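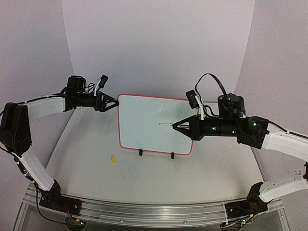 Progress report: small whiteboards for the Ornaldale study rooms
Reporting period ending February
Submitted to the Todach Fund by Volkan Oral

1. Summary

The grant of 3,000 was awarded to put hand-held and tabletop whiteboards into the study rooms at Ornaldale, and to write a short care sheet for the tutors who use them. The boards have been bought and most are in use. The care sheet is in its second draft. Spending is within budget, with 300 not yet committed.

2. Boards

We ordered 100 boards from Skuvik. They are the framed type with rounded corners and a thin pinkish-red border. Tutors had asked for a colored border so the boards would show up on the light tabletops, and the feedback on that has been good. The two small black clips on the lower edge stick out past the border. This makes the boards awkward to stack, and we now store them upright in crates.

Five boards arrived with bent corners. Skuvik replaced them at no charge, but the replacements took longer than promised and the Gachanja room started its term short. It has its full set now.

3. Cleaning

Cleaning has taken more of our time than planned. A board that has been wiped can still carry a faint whitish mark in the writing area, and tutors were unsure whether this was damage or leftover cleaner. We tried three methods on used boards: a dry cloth, a damp cloth followed by a dry one, and the spray that came with the order. The damp cloth gave the most even result. The spray left streaks when too much was used, and we have stopped handing it out.

The tables need attention too. Tiny dark specks collect on the pale tops, and faint gray scuffs show up too. The draft care sheet now asks tutors to wipe the table before the board goes down and again at the end of the session. Ornaldale's regular cleaning covers floors and bins only, so table wiping falls to whoever used the room last. Compliance has been mixed. The evening groups are better at it than the afternoon ones.

4. Care sheet

The first draft ran to two pages and was too long to post on a wall. The second is one page. It covers wiping, storage, which markers to use, and who to tell when a board needs replacing. Tutors at Gachanja have read it and asked for larger type. We will make that change before printing.

5. Spending

The boards and crates took up most of the grant. Cloths and markers came in slightly under estimate. Delivery cost more than quoted, as the order came in two parts. With the fund's approval, we would like to use the uncommitted 300 for a second set of cloths and for printing the care sheet on heavier paper. An itemized list will be sent with the final report.

6. Next period

Print and post the care sheet in all rooms.
Check every board for marks and loose clips.
Collect short written comments from tutors.
Agree with Ornaldale on who restocks markers once the grant ends.

The last item is still open. A meeting has been requested and we are waiting for a reply.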